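May 10, 2020
Notebook, household chores, Merthorpe flat
Task: jewelry sorting, open box on low table

Carrying on from the tidying entries. The question for this block is whether a two-finger gripper can take small beaded pieces out of a heap one at a time and set them down apart from each other. Liliana Lombardi thinks yes for the big pieces and no for anything strung. I think she is right, but we have no numbers to argue from yet.

Setup. Black square box, no lid, on the left half of the table. Right half kept clear as the put-down area. Work is done between the bed and the paneled wall, so reach from the right is limited. Daylight only, window at the back. Did not draw the curtains. The box walls are dark and the bottom gets little light, so expect the depth estimate to be poor in the corners. Note for Sala: the old threshold was set on a white tray and will need redoing.

Grip surfaces are the blue gridded pads. I have not tried a narrower tip. With the jaws fully open the fingers are far wider than the box needs, so the approach should start half closed. Put that in the script before the next block, or the outer arms will catch the rim.

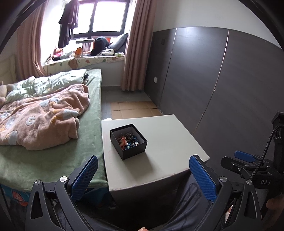

Plan for the order of picks. Start with the orange-red piece, as it has some bulk and a shape the detector can hold on to. Blue and turquoise beads second. Dark and silvery ones at the back last; they have the least contrast against the box and I expect most of the misses there.

A pick counts if one piece leaves the box and lands on the cover without dragging another over the rim. Two pieces together is a miss, even if both arrive. Liliana wanted half credit for a double. Refused. A person sorting a necklace from a bracelet would have to do it again, so it saves no time.

For comparison, the November run at Sala used loose wooden pegs: 372 attempts, 76 misses. Pegs do not tangle. I would not carry that rate over to this job, and the Pumuvis summary should not either. Their draft says "small household objects" as if that were one class. Ask them to change the wording.

Chores so far, my opinion only:
Clearing a table of rigid items: close to usable, slow.
Folding a fleece blanket: not usable. Corners get lost when the thing is rumpled.
Making a bed: not attempted, no plan to.
Sorting tangled jewelry: unknown, see above.

Open points
- Pad friction on smooth beads. Nutent quotes a figure for flat plastic only.
- Force limit. Thread and thin wire will give before the beads do. Start at 18 percent of maximum and go up in small steps.
- Whether to allow a shake after lifting. A person does it without thinking. My vote is to allow one and log it separately.
- Table cover has a stitched seam along the front edge. Keep put-down points away from it.

Storage: next free clip number is 1374. Do not restart the count for the new task, the index script assumes it only goes up.

Liliana to check the half-closed start before anything else is changed.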